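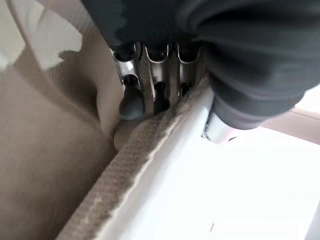
Sigita Vasiliauskas wrote in after our last notice to say that dark fabric picks up every bit of fuzz no matter what you lay it on, and that she didn't see what a study would add to that. She may be right. We would still like to find out, and we need people to help.

Call for participants: Plukier home textile trial
Spring round, begins in March

Plukier is a small testing group that looks at products for storing and laying out clothes and household cloth. We are recruiting 21 households for a trial of liners, strips and backing boards. These are the things sold to keep folded fabric from creasing, slipping or picking up lint. We have bought plenty of them ourselves over the years and most ended up in a closet. The claims on the packages are large. The evidence we have seen for them is a drawing of a shelf with arrows on it.

What we want to know

Does a textured strip under a folded garment hold it in place any better than a bare shelf does?
Do the cut edges of the strips shed onto dark cloth, and does it get worse with handling?
Does a smooth white board make lint easier to spot, or does it only look cleaner?
After a few weeks, are people still using any of it?

The last question matters most to Shiuli Sarkar, who runs the trial. She expects a lot of the material to be in a drawer by week three. If that happens in your house, we want to hear it, and you should not feel bad about telling us.

What you would do

You will get a flat parcel with strips, boards and a logbook. You choose one shelf or drawer and set half of it up with the materials. The other half stays the way you normally keep it. Then you live with it for 40 days. Put clothes away, take them out, wash them when they need washing. Please do not tidy more than usual for our sake. The first round was nearly useless because everybody suddenly had beautiful shelves.

Once a week you fill in a page of the logbook. It takes 15 minutes if you don't skip the lint check. The lint check means laying one dark item on the board, going over it with tape and sticking the tape on the page. Date the tape. Undated tape goes in the trash at our end and that week is lost.

At the close of the trial there is one phone call with Celeste Palma or Aivar Jaunzems. They will ask what you liked, but they will spend longer on what annoyed you.

Who can take part

Adults who do at least half of the laundry and putting away at home. You need at least three dark fabric items that are in regular use, such as sweaters, throws or heavy shirts. Apartments, houses and shared places are all fine. We are short on people who fold badly or not at all, so please don't rule yourself out on that account.

We can't take anyone who works for a company that makes or sells storage products. We also can't take professional organizers. We like some of them very much, but their shelves don't tell us what happens on other people's.

If you have pets, say so on the form. Pet hair is welcome, but we handle those logbooks separately.

What you get

A $29 gift card when the logbook arrives, and the materials if you want to keep them. We doubt that you will. No one gets a bonus for good results, and there is no prize drawing. We tried one before and got very cheerful logbooks.

Who is paying

The materials for this round come from two suppliers, Rurnelus and Clotedo. Neither one sees the logbooks, and neither approves the write-up. Both asked to. You are right to wonder about this, and the agreement is available to any participant who wants to read it. It is four pages long and dull.

The strips and boards arrive without brand names. Please don't try to work out which is which and then tell us in the comments box.

A warning about the strips

Some of them have rough, fibrous edges. Keep them away from lace, loose knits and anything you would be upset to see snagged. We will not replace damaged clothing, so use things that can take some wear.

How to apply

Send your name, your town, the number of people in your household and two or three sentences about the shelf or drawer you have in mind to Dexter Cabanatuan at the Plukier office, or leave a message at the desk before 5 p.m. No photos of the shelf at this stage, please. Replies go out on a Sunday, which is when he gets to the mail. If you took part in the first round, you can apply again, but new households get first pick.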